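I bought the Clurkeck peg and block board for my desk back in August, mostly because Manee Petchrat wouldn't stop talking about hers. It's a plain white rectangle that lies flat, and I keep it on a dark table so the edges are easy to find.
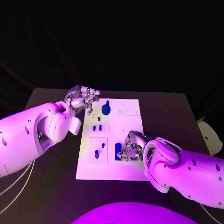
The blue block is my favorite piece by far. It stands up nicely and it's big enough to grab without fuss (my thumbs are not what they were). I paid 55 dollars, a bit steep, and the box was dented on one corner. Still, I've used it most evenings and I'd buy it again. Four stars from me.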